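Who Packs the Lunch? Robots at the Farnora Kitchens

Have you ever eaten a lunch that came in a box, with a spoon or chopsticks tucked in at the side? Somebody had to put them there. For one lunch this is an easy job. For a big kitchen it is a job that repeats itself all morning.

Farnora is a company that cooks lunches for schools and offices. Its main kitchen is in the town of Stullden. On a busy day in July it sends out 2,208 lunches, and every one must have rice or noodles, vegetables, a sauce and something to eat with. The workers begin when it is still dark outside, and the last boxes leave at 11 o'clock.

What is automation?

Automation means that a machine does a piece of work which a person did before. A dishwasher at home is automation. So is a traffic light, which changes its colour with no police officer standing in the road.

Some machines only repeat one movement. They are very good at it, but if you move the box a little to the left, they will put the spoon on the table. A newer kind of robot has a camera, and it can look where the box is before it moves its arm. The robot at Farnora is of this kind. Its name is Faro, and it was built in a workshop called Szulc.

What does Faro do?

Faro has one arm and a gripper. A gripper is a hand for a robot. Yours has five fingers, and Faro's has 2. It takes a spoon or a pair of chopsticks and lays it in the lunch box. Then the belt moves, and the next box comes.

Chopsticks are more difficult than you may think. They are thin and they roll. Sometimes one hides behind the other. If the gripper closes too hard, it can push them away, and if it closes too softly, they fall down. Try it yourself with two pencils in a cup, and use only your thumb and one finger!

How does it change the work?

Before Faro came, 3 people stood at the end of the belt and added the spoons and the chopsticks. It was a boring job and their wrists became sore. Some of them were happy to stop. Others were worried, and this is easy to understand. When a machine learns your job, you want to know what will happen to you.

At Farnora all 3 stayed. One of them now checks the boxes for children with allergies, and this needs a careful person. Another went to the cooking side. The third looks after Faro: she fills its trays, cleans its fingers and presses the red button if something goes wrong. She had to learn many new words, and she went to a course for it.

It is not like this in every company. Sometimes a machine comes and there is less work for people, and they must look for a new place. That is why workers often ask to talk about a robot before it is bought — they know the job best, and they have good questions.

How does a robot learn?

People show it. A robot like Faro may need 2,000 examples of picking things up before it becomes good at it. The examples should come from different rooms, with different tables and different light. A robot that has seen only one table can be confused by another. 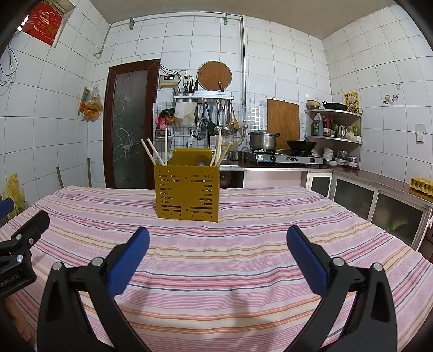
Teaching a robot is also a job, and it is one of the new kinds of work that automation brings. A person can do it with a gripper that is held in the hand and has a camera on it, so the camera sees almost what a robot would see. Look for the two blue pads: they tilt towards each other, and between them there is still only striped tablecloth. The chopsticks are further away, in a yellow holder with many small slots, and a grey spoon is in there with them. To take out a spoon and leave the chopsticks where they are, a robot must know which is which and close its fingers at the right place. You could do this when you were very small, but you also needed to practise.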